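Leading by Hand: A Training Program Teaches Robots Through Demonstration

04/05/2020
By the Editorial Office

For most of the history of factory automation, a robot arm did what a programmer had typed. Each position was entered, checked and corrected, and a change in the product meant another round of the same work. The Mockus Institute, which runs the regional training program for machine operators at Uden, has spent the past two years on a different approach. Its staff show the robot what to do and let the software work out the motion.

The program is called Plovia. Its first unit takes place in simulation, where an operator at a desk guides a virtual arm by remote control. The exercises are small by design. A trainee works with a table, a flat square mat and a few cubes, and records the same short task until the recordings are steady enough to learn from.
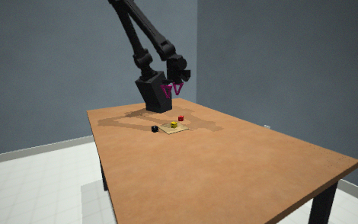
The simulated workstation, with the yellow cube on the mat and the gripper raised.

The Institute distinguishes between two ways of demonstrating a task. In the first, known as hand guiding, the operator takes hold of a real arm and moves it through the motion while the joints record their own angles. In the second, the operator stays at a distance and steers with a controller. Hand guiding is quick to learn and gives a good sense of the weight and reach of the machine. Remote control takes longer to master, but it keeps people out of the work area and can be used with a simulated arm as readily as with a real one.

Trainees in the current group began with remote control. Each was assigned 17 practice sessions before any recording was kept. The early attempts tend to share the same faults: the operator pauses above the object, overshoots, comes back, and closes the gripper late. A person watching would understand the intention. A learning system receives the hesitation along with everything else, and may reproduce it.

Instructors therefore spend much of their time on pace. Operators are asked to decide on a path before they touch the controls and to carry it through at an even speed. When an attempt goes wrong, it is stopped and marked, and the trainee starts again from the opening position.

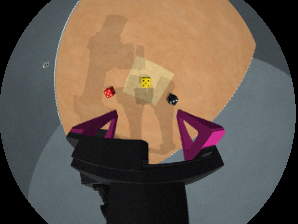 Viewpoint is the second subject of the course. An operator looking across a table from one side can judge left and right with little trouble, but depth is harder to read, and a gripper that seems to be directly over a cube may be well in front of it. A view taken close to the gripper helps with the final approach and gives up much of the surrounding room in exchange. Trainees learn to move their attention between the two, and the software stores the views together with the movements of the arm.

The recordings are held in a library named Brulosine, which the Institute maintains for its own courses and for partner schools. At the last review it contained 3,881 demonstrations, of which 106 had been set aside for faults in timing or labeling. Each entry carries the starting arrangement of the objects, the commands sent by the operator and a note on the outcome. Names of operators are removed before the files are shared.

Variety in those starting arrangements has become a matter of policy. A system trained on a single layout will often repeat one memorized path, and it fails when a cube is moved by the width of a finger. Plovia now requires that positions be changed between recordings, and that lighting and viewpoint be changed at regular intervals. 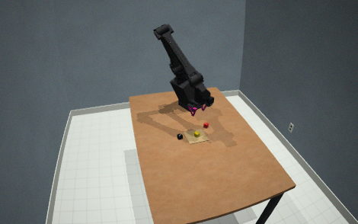
One trainee in the current group remarked that simulation had made her bolder than she expected to be, and asked whether the habit would have to be unlearned at the real machine. A mistake on the screen costs a few seconds, she said, and she would have liked an earlier turn at hand guiding so that she knew what the arm felt like.

The Institute has taken the point seriously. Under the revised schedule, a half day of hand guiding will come before the simulated unit, with groups limited to 6 trainees. Participants will move a powered-down arm through its range, then repeat a simple path with the motors engaged and an instructor at the stop button.
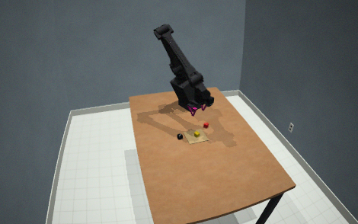
Mat, cubes and arm in the Plovia practice room, as rendered by the simulator.

Questions remain about how far skills gained in one setting carry over to the other. Friction, loose cables and worn gripper pads are difficult to model, and a demonstration that looks clean in software may need correction on the shop floor. The Institute plans to compare the two groups of recordings over the summer. Applications for the next course at Uden open in June, and no background in programming is required.

Related articles
Remote Control at the Workbench: A Guide for Instructors
Inside the Brulosine Library
Uden Training Center Revises Its Safety Rules
What Operators Should Know Before Their First Recording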